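Open House at the Robot Lab, in Which No Robot Leaves the Computer
19 Sep 2024

I drove 80 miles to see a robot and was shown into a carpet-tiled room in Foltton with a screen, a jug of iced tea and thirty folding chairs. The robot, our hosts explained, lived on the screen. It had always lived on the screen. The sign by the parking lot had said "Meet Our Robot," and I suppose I did meet it, in the way you meet somebody over the phone.

Ollolton has been running these open days since June, and the crowd is a nice mix of retired engineers, bored teenagers and people like me who write newsletters and were promised lunch. The company builds practice rooms for robots, all of them in software. A robot arm gets dropped into a made-up kitchen or study and told to pick things up, over and over, until it gets less bad at it. Ollolton calls the system Ostirico. I asked what the name meant and was told it had tested well.

The demonstration began with the view from the gripper, which takes some getting used to. You are more or less riding on the wrist. There are two gray fingers in front of you and whatever the machine is interested in stands beyond them, and your stomach has to work out the rest.

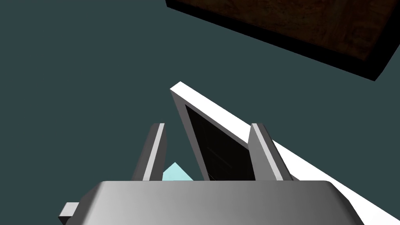

Why train a robot in a simulation at all?
Mostly for the price of the mistakes. A simulated arm can drop the same object all night without breaking it, the table or itself, and several copies can practice at once on a rack of computers.

That answer came from the handout, and I pass it along because it was the clearest sentence in a four-page document that also contained the phrase "grasp-forward culture."

We moved on to the small stuff. Big boxes are apparently no great trouble. What keeps the people at Ollolton up at night is anything narrow, round and inclined to roll, and they have a library of 329 such objects which they add to whenever somebody cleans out a desk drawer. The teenager next to me asked whether the robot could do a grape. There was a pause, and then we were told that grapes were on the roadmap.

The item on show for this part was slim and mustard-colored, with a flared rim and a good deal of dark speckling. Guesses in my row ran from shell casing to salt shaker. The gripper had no opinion, and had it standing up between its fingers against some very expensive-looking stone. None of the furniture in Ostirico costs anything, so they can afford to be lavish. I have marble envy of a room that doesn't exist. 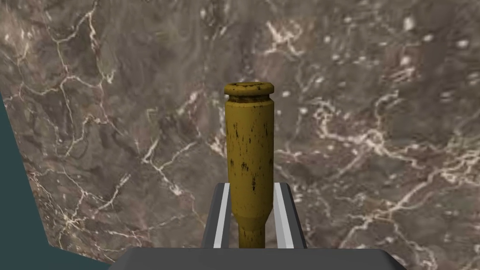
Picture: Ollolton open day demonstration. Used with permission.

After that came the statistics. The current training run is 2000 attempts long, and at the time of our visit it had reached attempt 131. We watched a few of these. I'd like to report that they were gripping, but the pace is closer to bowling on television: a long approach, a small adjustment, another small adjustment, and then a murmur from the people who know what they're looking at. I learned to murmur when they did.

A man with a clipboard asked why the fingers couldn't just go faster. They can, it seems, and the company has a reel of what happens when they do. We all wanted to see the reel. We were shown a bar chart.

The last segment pulled back to take in the whole robot, which has two arms and a glossy white body and does its business at a wooden counter with odds and ends on top. I had got used to thinking of it as a pair of fingers, so the rest of it came as a bit of a surprise, like seeing your dentist at the pool. One arm was stretched out low across the counter. The other pointed straight up at a painting of a bird, with the air of a docent.

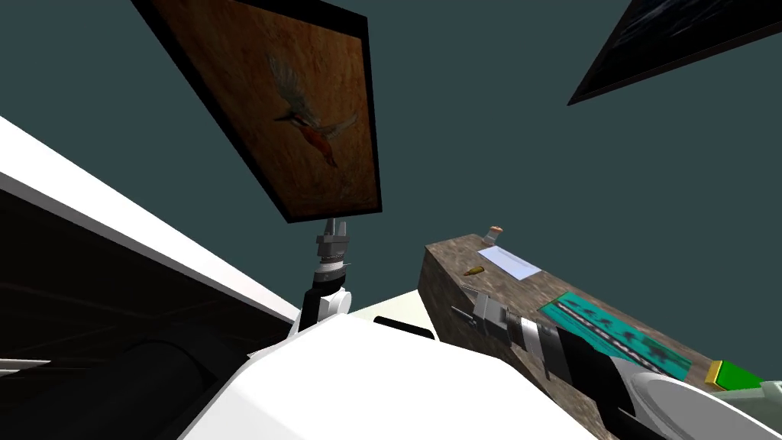 Questions ran long. A good many were about jobs, and they got careful answers. One was about whether the robot could be taught to fold a fitted sheet, and it got the biggest laugh of the afternoon, a little nervous on the company's side of the room. The arms themselves exist in metal at a shop called Ikeda across town, and the plan is to move the training over to them once the run is finished. I asked if we might go look at those. Insurance, I was told.

Lunch was wraps. They were handed out by a person, quickly and without dropping any.

The next open day at Foltton has seats left, and parking is free behind the building. Bring a sweater, the computers like it cold. If you go, please ask about the grape and write in with what they tell you.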